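Vidach TireMate 2 portable inflator: quick, loud and a little too sure of itself

25 May 2018

Every carmaker that has dropped the spare tire to save weight has done a favor for companies like Vidach. Open the trunk of a new crossover and where the wheel used to be there's a foam tray and a can of goo. So we all buy a 12-volt compressor, toss it in with the jumper cables, and hope we never need it.

The TireMate 2 is Vidach's second try. The box promises a "shop-accurate" digital gauge and says the pump will take a flat tire to driving pressure in "minutes," which could mean almost anything. I paid full price for mine and used it on two vehicles, my own sedan and a pickup with tires that should have been replaced last year.

Speed first, as that's what they're selling. The sedan's front left went from 20 psi to the door-sticker pressure in 357 seconds. That's good for something that plugs into a lighter socket. My old Trurach unit takes longer and smells like hot plastic by the end. The pickup was another story. The Vidach shut itself off before the first tire was done, flashed a code that isn't in the manual, and wouldn't start again until it had cooled down.

The gauge bothers me more. Against a dial gauge I trust, it read 2 psi high every single time. Set it to stop on its own and it will stop early, and you'll drive off underinflated with a bright blue number telling you all is well. I emailed Vidach about it and got back a link to the same manual. If accuracy is the headline on your box, I don't think a canned reply is good enough.

The hose is short. The power cord, to be fair, is long enough to reach the rear wheels on the sedan, and the screw-on chuck doesn't spit air when you take it off. The work light is fine. The carrying bag has a zipper that I give until June.

As for noise, I wouldn't run it in an apartment garage after dark.

Vidach's "fast" is the kind of word that looks great on a wall and tells you nothing about a truck tire.

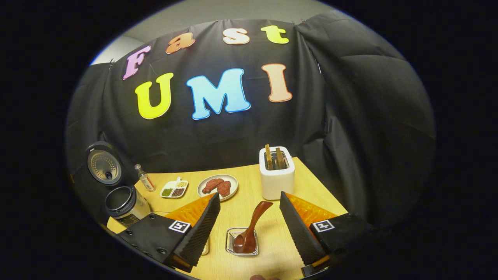
"Fast," in big colorful letters.

Would I buy it again? For a small car, maybe, if it were on sale and I kept a real gauge in the glove box. Anyone with a truck or a loaded van should look at something that clamps straight to the battery. The Yordanov is heavier and uglier and costs more, but it has never quit on me halfway through a tire.

Pros: fast on small tires, long cord, decent chuck
Cons: reads high, overheats, short hose, cheap bag
Warranty: one year, and you pay the shipping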